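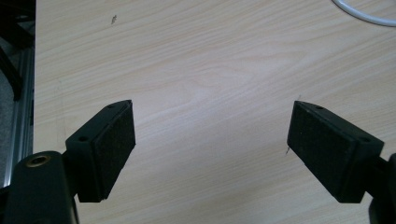
Is a failed attempt still worth keeping? A reader in Wundorard put that to us after the last issue, adding that their own group throws out every recording in which the gripper closes on nothing.

At Mulder we keep them, with a label. The hand-held gripper set now holds 217 recordings, and 70 of those are misses or drops. Each one is marked at the moment things went wrong, so the learning system can be trained with or without them.

The Tasteo group would sooner leave them out of the first round – a fair point, and we'll run it both ways. Atow is checking the labels in batches until the end of August. If you record at the bench, please keep each attempt in its own file and leave the open-jaw start in.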